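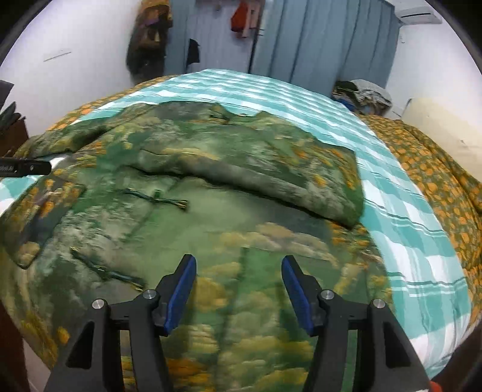
Projet Gudden – tri, pliage et rangement du linge à domicile
Rapport d'avancement remis à la fondation Helel
Dernière mise à jour : 27 février 2025

1. Objet
Le présent rapport couvre le poste « vêtements longs et matelassés » de la convention. Les postes draps et petit linge ont été clos au rapport précédent et ne sont pas repris.

2. Mode opératoire
Le pliage se fait sur le lit, sans table. Le vêtement est étalé à plat sur le drap, manches ouvertes, puis le haut est rabattu vers le bas. Pour les tuniques à manches longues, les cordons de serrage sont laissés sur le dessus jusqu'au dernier pli – glissés dessous, ils forment une surépaisseur qui déséquilibre la pile. Les couvertures restent sur le lit, repoussées sur les côtés.

3. Volume
Objectif de la convention : 1000 pièces. Pièces traitées à ce jour : 700. Le reliquat se compose surtout de vestes et de manteaux, plus longs à plier. Il est réparti entre les foyers de Duvthorpe et le dépôt Dmytriv.

4. Vestes matelassées
La matière reprend du volume dès que la main se retire. Le rabat du col et des épaules forme un rouleau épais en travers de la pièce et ne s'aplatit pas comme sur un coton. Consigne retenue : fermer les attaches en cordon avant le premier pli, vider les poches plaquées, ne pas dépasser deux plis.
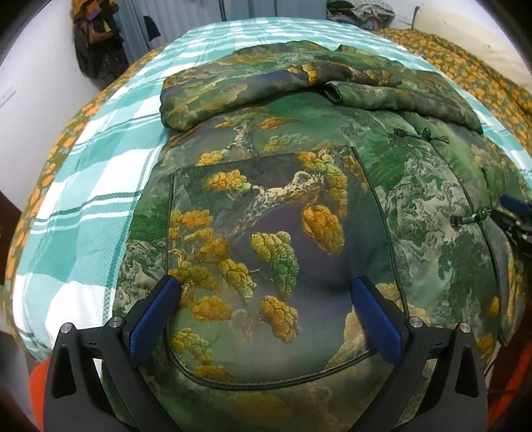 Joyce Bakilana demande que la consigne des deux plis soit revue pour les modèles longs, qui dépassent de l'étagère de 60 cm une fois rangés. Elle propose un troisième pli, lâche, au niveau de la poche, et un rangement à la verticale. L'essai est inscrit au programme d'avril.

5. Points ouverts
– Housses : devis attendu, dépense imputée sur la ligne petit matériel.
– Étiquetage des piles : format arrêté, impression à lancer.
– Fiche de pliage « veste » : version 2 en relecture, diffusion après l'essai du troisième pli.

Aucune modification du budget n'est demandée à ce stade.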